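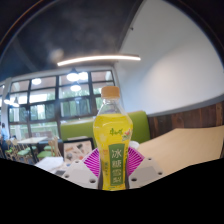

The pear drink, 冰糖雪梨, at the booth table. Orange cap, green panel on the label.

October, notebook entry, started 15:30

Subject today: rock sugar and pear drinks, for the autumn drink test. I write it down the same day because last time I waited and then I could not read my own small papers.

The name on the bottle is four characters, which I read as rock sugar and snow pear. In my language we have almost the same dessert, but it is eaten warm with a spoon. The bottled kind is for drinking cold and it is much more simple. I want to know if our own kitchen version can stand next to it on the Jillgate menu, or if it is too different and people will be disappointed when they order it by this name.

Color first. The bottled drink is a bright yellow. Our version from the pot is more gray-brown, like weak tea, and I don't like how it looks in a glass. In the white cups it is less bad. I checked through the clear part at the shoulder of the bottle, where the label does not cover, and I must remember that the label is yellow too, so it is easy to believe that the drink is more yellow than it is. For the comparison I poured it in a plain glass and put a white paper behind. Still yellow, but softer.

Our batch, code Seol 2:
Pears, peeled and cut in big pieces, no core
Rock sugar, 90 g
Water to cover the fruit with two fingers more
Pot on low heat, lid a little open
Then through the fine strainer, and in the fridge for 30 minutes

I think the gray color comes from the peeled fruit waiting too long on the board. For Seol 1 I cut everything before the water was ready. For Seol 2 I was faster, and it is better but not enough. Next time I put the pieces directly in cold water with a little lemon. I am afraid the lemon will be too strong for pear, so only a few drops, and taste before and after.

Taste notes, mine only:
Bottled: sweet at once, pear comes after, very clean, short. Cold it is pleasant. After 10 minutes on the table I found it too sweet.
Seol 1: cooked fruit smell, a bit flat. No.
Seol 2: good pear, the sweetness is slow. Something like honey at the end although we have no honey in it. I liked this more than the bottle, but I am used to the homemade kind and this is not fair.

I did the tasting in the booth with the green seat and not at the kitchen counter. The counter smells of onion until evening and I could not trust my nose there. In the booth the light is also softer. One problem: the dark wood on the wall makes every drink look darker if the glass stands in front of it, so please put the glass in front of the white part of the wall when you judge the color, or use the paper as I did.

The texture I forgot in the first round. Ours has small pieces at the bottom even after the fine strainer. The cloth from Tretness is finer but it takes very long, and half of the drink stays in the cloth. Maybe strainer first and cloth only for the last part of the pot. To try.

Storage: Seol 2 is in shelf box 3510 in the small fridge, with the lid closed and the code on tape. Please do not finish it, I need to taste it again tomorrow in the morning. The rest of Seol 1 can be thrown away or used for the cake.

Questions for the next entry:
Is the lemon enough for the color?
Less sugar, or the same sugar and more water?
Do we serve the pear pieces in the cup? The Flarkilmont kitchen does it and the guests eat them, but then we need spoons and a wider cup.

Also to buy: pears that are more hard, from the market and not from the corner shop. The ones from the corner shop were soft on one side and I lost almost two of them. Rock sugar we still have, the bag is behind the rice.

Washed the glasses and wiped the table, 17:10.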